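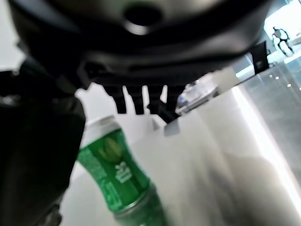
Prolov bench gripper, nine months in

Reviewed for: small packing and sampling rooms
Rating: 3.5 out of 5

We bought the Prolov in March for the sampling room at our Pestdale site. The job is dull: pick up a capped plastic bottle, turn it so the label can be read, set it down at the next station. Two people per shift used to do this by hand. One person now runs the cell and the other has moved to complaint testing, where we had been short for a long time.

Setup. Giditley did the install and left us with a working routine for one bottle shape. Every other shape we taught ourselves. Budget half a shift for each. The teaching screen is clear, but the save button sits beside the discard button and both are gray.

Grip. Good on rigid bottles. On thin-walled ones the default force is too high and the body creases under the label. We run at 80 percent of default and have left it there. Ribbed bases are fine. Shrink labels with a loose bottom edge will catch now and then.

Wrist camera. It reads position well and text badly. Glare from a white bench is the main trouble, worst in the morning when the sun comes in low. A matte mat fixed most of it. Do not expect it to check lot codes. We kept a handheld scanner for that.

Throughput. Our log for the last full month shows 2,657 bottles handled with 9 stops that needed a person. A practiced operator is faster over ten minutes and slower over a whole shift.

The staff side is where the sales material is thinnest. Wrist complaints dropped, and operators like that. They dislike the waiting. Watching a cell is tiring in a different way from handling bottles, and our first schedule had one person on it all day. After two weeks we changed to two-hour turns. The operators asked for the right to edit grip points without calling maintenance, and giving it to them cut downtime more than any software update has. Pay grades were reviewed late. Do that before the machine arrives.

We also tried the Vieira unit on loan. Quieter, easier to wipe down, weaker on tall bottles. It costs more to service.

Would buy again for a single product line. For mixed bottles, ask for a trial with at least 100 of your own first.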